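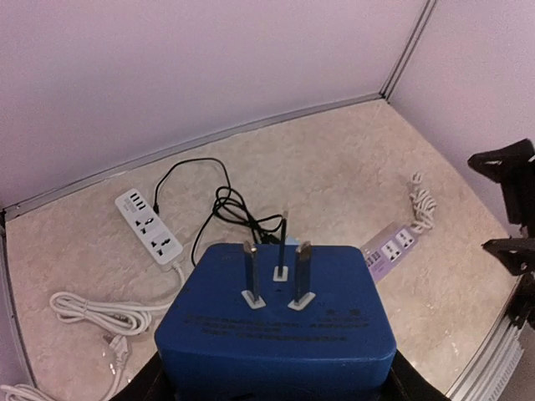

The blue adapter, prong side up.

I sell exactly one travel adapter and I've carried the same kind in my own bag for years, so let me tell you why I like the Pestari (and what it won't do, because I get e-mails!).

First off, it's an adapter and that's all it is. It changes the shape of the plug. It does not change the voltage, so please check the label on your hair dryer before you pack it -- I cooked a perfectly good curling iron in a Tonari guesthouse bathroom and the whole hallway smelled like it till breakfast. Phone and laptop chargers are usually fine, but read the small print on yours.
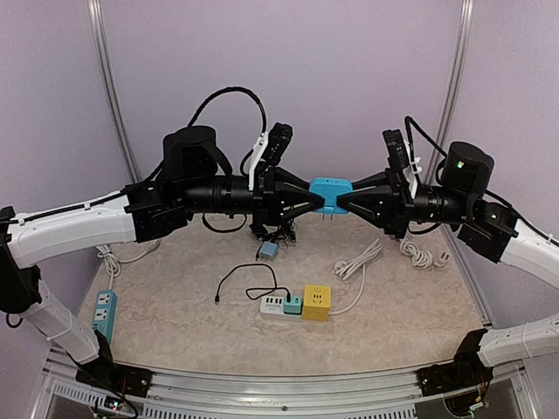 I also like a bright color for this kind of thing. I used to buy the Haque ones in white and left them behind in hotel rooms all over the place, white plug on a white wall at five in the morning, you know how it goes. Blue I can spot from the door with my coat on.

Price is $12 each, or $24 for a pair with a little drawstring pouch that my sister sews. The pouch is free, really, she just likes making them. I had 82 in the stockroom when I last looked in February, and the next box should hold about 246, so if it says sold out, give me a couple of weeks. Returns are fine if you bought the wrong type for your trip -- just send it back clean and tell me where you're headed so I can help you pick the right one.

-- Dulce

Print this page
E-mail this page to a friend

Recently viewed
Skurko luggage strap
Haque plug, white (last few)
Tonari neck pillow
Drawstring pouch, small

Contact Dulce Ocampo | Copyright Dulce Ocampo Travel Goods | Back to top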